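3. Irregular Marble Floors in Furnished Rooms: Surface, Fittings and Small Objects

3.1 Floor type and setting
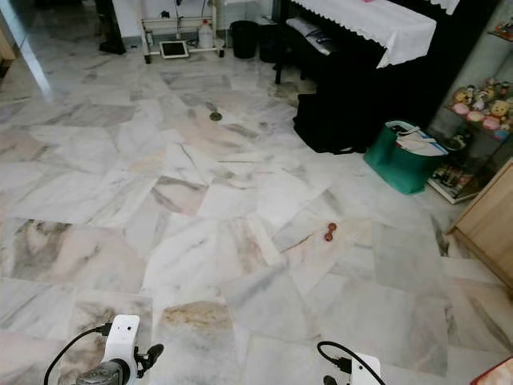 Floors laid from irregular pieces of polished marble have received less attention in the maintenance literature than floors laid in regular courses. The difference matters to the present study. In a regular floor, the joints form a grid, and a person looking for a fallen item or a new stain can read the surface one row at a time. In an irregular floor, the joints run at many angles and the eye has no fixed path to follow. The rooms surveyed under the Wurkivside Interiors Study were selected with this condition in mind. All have polished stone floors of mixed pieces, and all were furnished and in ordinary use during the survey period, which began in October.

The survey covered eight rooms. Each was recorded as found, with movable items left where the occupants had placed them. The resulting inventory holds 1,634 entries, divided among floor pieces, fixed fittings, items standing along the walls and loose items lying on the open floor. This section deals with the floor as a background for the other three groups. Cleaning products and their effect on the stone are treated in Section 4.

3.2 Variation in the stone

The floor shown in Figure 1 is typical of the lighter group. White is the main color, with veins of gray, charcoal, beige and pale pink. The pieces are large, and the clouding differs a good deal from one to the next. Certain tiles carry a smoky gray, while others have a tan or light golden brown wash that covers part of the surface. Where light falls on the polish, it comes back in soft pale patches, and the veining in these areas is harder to read.

This natural variation creates a practical problem for any record of floor condition. A brown mark on a white ceramic tile can be entered as a stain with little doubt. The same mark on clouded marble may belong to the stone. The Rusov condition scale, which was adopted for the study, asks the recorder to assign each mark to one of two classes, surface or body. Recorders found this choice difficult to make by eye. A third class, undetermined, was therefore added before the main survey began. The faint brownish streak on one of the pale tiles in Figure 1 falls in this class, and no attempt is made here to settle its origin.

Figure 1. Polished marble floor in irregular pieces, with a small reddish-brown object on the open floor and household items along the base of the wall.

3.3 Fixed fittings

Fixed fittings set level with the floor were entered separately from loose items. The distinction is simple in principle and less simple in use. The small round disc toward the middle of the floor in Figure 1 is brass-colored, slightly tarnished and flush with the tiles. It resembles a drain cover, although a coin can look much the same from standing height. Entries of this kind were marked for a second check, to be carried out at close range and by touch. The first and second entries were both kept in the inventory so that changes of class could be traced.

Tarnish was noted but not graded. A worn metal fitting tends to move closer in tone to the warmer veins of the marble, and a grading scale that ignores the surrounding stone would be of limited value.

3.4 Loose items on the open floor

For the purposes of the study, a loose item is any object that rests on the floor away from the walls and can be lifted with one hand. The reddish-brown object in Figure 1, with two rounded ends and a narrow middle, meets this definition. Its shape is that of a small dumbbell. The recording form asks for color, outline and the tone of the tile beneath, and leaves use and ownership blank. Early versions of the form had included a field for use, but recorders differed so widely in their answers that the field was withdrawn.

Contrast with the tile beneath was judged on the Ryu scale, a simple ordering from weak to strong. Reddish and dark items on pale pieces were placed near the strong end. Gray and beige items were the most troublesome, particularly on veined pieces, and account for most of the disagreement between recorders. Almost 50 entries in this group were returned for discussion before a class could be agreed.

3.5 Items along the wall

The wall line was recorded as a strip, beginning at the base of the wall and running out to the front edge of the deepest item. Open furniture was entered together with its contents. In the room in Figure 1, the strip includes a white wheeled rack with thin metal rails and small black casters, a tablet with a white border propped on the lower shelf, and a white plastic jug with a handle at the right side of the rack. A black item with a flared base, also in the strip, was entered as unclassified.

Wheeled furniture raises a question of its own, as its position can change from one day to the next. The study followed the Wendex convention and recorded the wheels as points of contact with the floor, separately from the body of the piece. This allows the floor area beneath a rack to be counted as open for cleaning while the rack itself remains part of the wall strip. The effect of this convention on the totals for each room is reported in Section 5, together with the results for fixed furniture.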